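Quick one tonight because I have to be up early and there's still paint under my nails.

So. The bins. If you've been reading since February you know I've been going on about bins for ages, and the short version is that I finally have a proper idea of what to do with the two big steel ones out back. The ones that came with the shop when Gunnlaugur Laxdal sold up. He used them for offcuts, then for wet rags, then for I don't want to know what. Heavy things. Took a pallet jack and a lot of swearing to get them over the door sill.

Plan A was plastic liners. Bought two from Skov, wrong shape, sent them back. Paid the shipping both ways, thanks Skov.

Plan B was to strip the lot and powder coat. Got a quote. 993 for the pair, and that was without pickup. No.

Plan C is what I'm doing. Scrape the loose stuff, treat the rust, prime, then one decent coat of enamel and *stop fussing*. They're bins. Parts go in, parts come out, paint comes off. Hafþór Ragnarsson keeps telling me this and he's had bins in daily use for 17 years so fine, I'm listening.
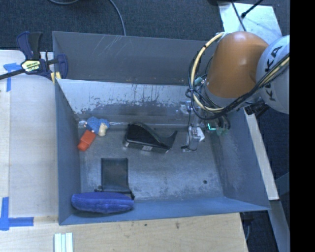 Paint wear in steel bins is a thing I now have opinions on. It goes first where stuff gets dropped and dragged, and after that wherever water can creep under an edge. I used to think the floor would be the worst of it, always. Not so sure now. Look at the far wall on this blue-gray one, the upper part is down to pale silvery patches with dark ragged streaks running through, and the floor is only sort of cloudy by comparison. Mine are the same, only green. So the walls are getting two coats of primer up top and the floor gets one. Decided.

Ok, what I did this weekend, for anybody doing the same:

- scraped with the wide blade, then the narrow one for the corners. Corners are horrible
- wire cup on the grinder for the walls. Wear the good mask. I wore the bad mask for ten minutes and regretted it
- washed down with degreaser, twice, let it dry overnight with the heater on low
- rust converter on the specks along the bottom seams
- primer. Avura, the gray one. Goes on thick, smells awful

The Avura stuff is nice to brush out but it skins over in the can really fast so pour a bit into a tub and put the lid back on. I didn't do this with the first can. There is now a lump in the first can.

Drain holes, ok. One of mine has a hole drilled in the floor and the other doesnt. The one with no hole is the rusty one, which should have told me something years ago. I drilled it. Small step bit, bit of cutting oil, took maybe five minutes including finding the oil. Then primer round the inside of the hole with an artist's brush, feeling very silly.

Things I'm still dithering about:

**Color.** Green again or something lighter. Lighter would help when I'm fishing for the small brackets at the bottom, the light in the back corner is terrible. But lighter shows every scrape. Hafþór says gray. Hafþór says gray about everything, his kitchen is gray.

**A mat for the floor.** Rubber sheet, cut to fit, would save the enamel and also my ears. But it'd trap wet underneath and then we're back where we started. Maybe slats? Semis do a slatted thing for truck beds that could be cut down. It weighs a ton though and I'd have to lift it out for cleaning, and I know myself, I would not lift it out for cleaning.

**Wheels.** Want them. The castors I found are rated for 500 each, plenty, but the mounting plate is wider than the foot on the bin so I'd need to weld tabs on. And I've just primed the feet. Should of thought of that before. Might leave it until spring.

Also I cleared out what was *in* them, which deserves its own post and won't get one. Mostly hinges. A whole box of Skeltent pole ends from when we did the market awnings, still in the bag, 15 of them. I bought more of those last summer because I was sure we'd run out. A mug. Gunnlaugur, if you're reading, it's your mug, the one with the boat on it, come and get it.

Enamel goes on once the primer's hard. Tin says sixteen hours, the shop is cold, so I'm giving it two days. Will put up the color when I've picked one. Leaning gray, don't tell Hafþór.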